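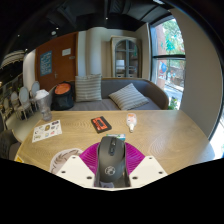
Okay, week six, and we're finally on to how a diocese gets its bishop, which I've been looking forward to since March! Most of you wrote in your reading responses that "the Pope picks him," and yes, in the Latin Church that is usually the last step, but there's a long paper trail before it and that's what I want you to know for the quiz. Start with the word "see." It comes from the Latin sedes, a seat, and it means the office and its territory, so a see can be vacant while the building is full of people. Think of a computer mouse with its scroll wheel and a pair of side buttons: the wheel does one job and the side buttons do others, and you don't want to mix them up. Same with diocese, see and cathedral. Three related words, three different jobs (I will take points off, sorry).

Now the Latin side. The nuncio, the Pope's representative in the country, gathers names and sends out confidential questionnaires. He usually ends up with three candidates, and that list is called a terna. It goes to Rome with his report, the Dicastery for Bishops looks it over, and the Pope makes the appointment. He isn't bound by the list. He can ask for another one or choose somebody who was never on it.

The Eastern Catholic churches are where people get lost, so slow down here. Inside the home territory of a patriarchal church, the synod of bishops elects, normally from candidates the Pope has already assented to. Outside that territory the synod proposes at least three names and the Pope appoints. An eparchy, by the way, is just the Eastern word for a diocese, and the man in charge is an eparch.

For our made-up map, Tultholm is a Latin diocese with 126 parishes and Flornport is an eparchy with 38, outside the home territory. Work out who sends the names in each case and who appoints. One page is plenty!

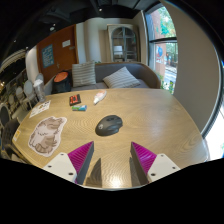
A note came back from the Bech section asking whether the people in the pews get any say at all, and whether a parish could simply refuse the man it was sent. Good question. Lay people can be consulted, and some are, but they don't vote and there's no formal veto. In practice an unhappy welcome can make the first year pretty miserable, and we'll get into that when we do the older elections, where clergy and people had a much louder voice.

Reading for next time is the Undedex packet, first 100 pages. Skim the tables, but please read the part on coadjutors properly, I always get blank looks on that one.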